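How I Fold Embroidered Knits So the Flowers Stay Pretty

Posted 9/8/25 in Laundry & Closet

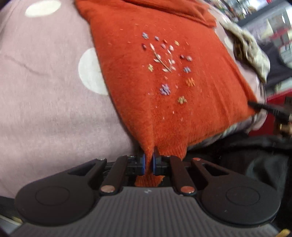
Orange-red knit with the stitched flowers, on the pink polka dot padding.

I love a knit with flowers stitched on it, and I have ruined more of them than I'd like to admit. My worst was a green cardigan I bought at a craft market in Plimdale years ago. I folded it straight through the middle of the embroidery, put it at the bottom of a stack of jeans, and by spring every petal had a line pressed across it. I steamed it and patted it and it was never quite the same!

So this is the way I do it now. It takes a couple of minutes per sweater once your hands know it, and it works for kids' stuff and grown-up stuff alike.

What you need

A padded surface that's bigger than the sweater. A quilt folded in half on the bed is great, or a thick play mat.
White tissue paper (the acid-free kind if you're storing for months)
A sweater comb or a lint brush
A clean cotton pillowcase

Why padded? Stitched flowers stick up from the knit, and on a hard tabletop they get squashed the second you lean on them. On something soft they just sink in a little. My friend Angeliki Tsakiris uses a bath towel over her ironing board, and that's fine for small pieces, but I find the sleeves slide off the sides and pull everything crooked.

Step 1. Make sure it's really dry

Feel the ribbing at the hem and cuffs, and feel behind the embroidery too. Those are the thick spots and they hang on to water long after the rest feels done. If there's any coolness there, leave it flat overnight. I dry mine on a mesh rack in the hallway, which drives everyone else in the house nuts.

Step 2. Check the back of the stitching

Turn the sweater inside out and look for loose tails. Don't snip them short! Thread the tail on a needle, run it under a few neighboring stitches, then trim. Little knots and buds are the first to go because there's so little thread holding them. If you've got leafy sprigs in a light color, look at those closely as well - a long stitch snags on a zipper like you wouldn't believe.

Step 3. Lay it out and smooth it

Right side out again, front facing up. Pat from the middle toward the edges with a flat hand. Please don't tug on the ribbed hem to straighten it. Ribbing stretches very happily and goes back very grumpily. If there's a crease running up from the bottom, pick the hem up by the corner, give it a gentle lift and set it down again. Usually that does it.

A bright red or orange knit shows every bit of white fuzz, so this is when I go over it with the lint brush. Around the flowers, not on them.

Step 4. Tissue over the flowers

One sheet, folded once, over the whole embroidered part. Then roll up a second sheet into a loose sausage and keep it handy for the next bit.

Step 5. Fold around the embroidery

Flip the sweater face down, tissue and all. Bring each side in toward the middle of the back, but only as far as the edge of the flowers. Sleeves go straight down along the folded sides. Put the tissue sausage across the back just below the embroidery and fold the bottom up over it. You get a soft round bend in place of a sharp line, and the flowers stay flat in the front panel.

If the flowers go all the way across, skip the sides and roll the whole thing from the hem up, with tissue inside. It takes up more room. Oh well.

Step 6. Store it on top

Slide it into the pillowcase, flowers up, and put it at the top of the pile. I keep mine on a closet shelf 44 inches off the floor where I can see them, with nothing heavier than a scarf on top. Every June I take them all out, shake them, and refold them a little differently.

A few things people have asked me

Can I hang them? I wouldn't. The weight of the stitching pulls the front down and you end up with a dip at the neckline.

Can I iron the flowers? Face down on a towel, lowest heat, a damp cloth in between, and press without sliding. Jawad Bugti wrote to me that he only uses steam held a few inches away, and I've started doing that for anything with raised buds.

What about the plastic vacuum bags? Fine for plain fleece. Keep the embroidered ones out of there.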